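October, late, tea gone cold

Spent the whole morning on the Zernska quote again and I trust it less than I did last week. The arm is dear but at least I know what an arm is for. The gripper is priced apart, the mounting plate is priced apart from the gripper, and there is a line called "readiness" at 738 a month that Uthai couldn't explain and the salesman explained twice in different ways. I've put a ring round it in red pen.

Sombat wants the lot by spring. He has been to see the line at Praltmont and come back with that look. I asked what the machines there were doing when he saw them and he said "moving parts". Whose parts, how many an hour, who clears up when one gets dropped? He hadn't asked. I like Sombat but he'd buy a boat on the strength of the brochure.

So before we spend anything on metal we are doing the simulated trials, which was my one condition. Uthai runs them in the back office with the blinds down. Today he was bringing the gripper up to the door handles. I stood behind his chair and wrote down what I'd want to pay for. Mostly I wrote questions. A lever is a thick, round, shiny thing, and our fingers are all flat faces and corners. I can hold a broom handle in a pair of pliers too, but I wouldn't quote a customer on it. 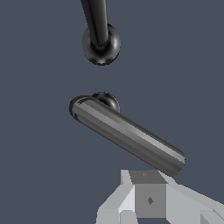

## What I'd cut from the quote

- The readiness line, until someone can tell me in one sentence what stops working without it.
- The second gripper. They say a spare saves time. A spare in a drawer has never earned us a penny, and the first one hasn't yet either.
- Training for 6 people. We have two who would touch it.
- Delivery "with siting". I have a forklift and a brother-in-law.

What I'd keep is the arm, one gripper, the guarding (no arguments about guarding) and a proper allowance for fixtures. Zernska put the fixtures down as "by customer", in small type, which is how you lose a year's margin. The Meesuk people quoted a jig at 204 each and we would need one for every family of handle. I haven't dared multiply it out. Will do it tomorrow with a clear head.

After lunch Uthai moved on to the tap sets. I'd been asking for these since the start, because taps are where the fiddly work is and where Sombat says the saving is. Two levers and a spout, all on separate bases, set out on a slant. A person on the packing bench turns the tray without thinking and carries on. The machine has to be told, or has to see it for itself, and seeing is another line on another quote. Ravivby do a camera package and have promised it will cut our set-up time by up to 50 per cent. Half of what? I wrote back and asked. No answer by five.

I said to Uthai that the lever arms look long and thin to me for that great block of a hand, and would he please try them by the tip and by the stem and keep both sets of results, good or bad. He said the simulation doesn't scratch anything. I said that was rather what worried me. Returns on the dark finish are bad enough with human beings in cotton gloves.
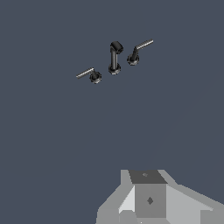

*Book 3, p. 41*

Sombat rang after tea and I read him the list of cuts. Long silence, then he asked if he could at least tell Zernska we were serious. I told him he could say we were reading — carefully — and that they'd have our questions in writing. He wanted a date and I wouldn't give one.

To be fair to him, the packing bench can't go on as it is. We've had the advert up since August and had one reply, from a man who wanted mornings only. If the machine did nothing but lay out handles all day I could live with it at the right price. I just don't believe the price on the paper is the price.

Tomorrow: jigs sum. Chase Ravivby. Ask Meesuk whether one jig could be made to take two sizes of rose. Ring the insurers before Sombat does. Find the red pen, which Uthai has walked off with.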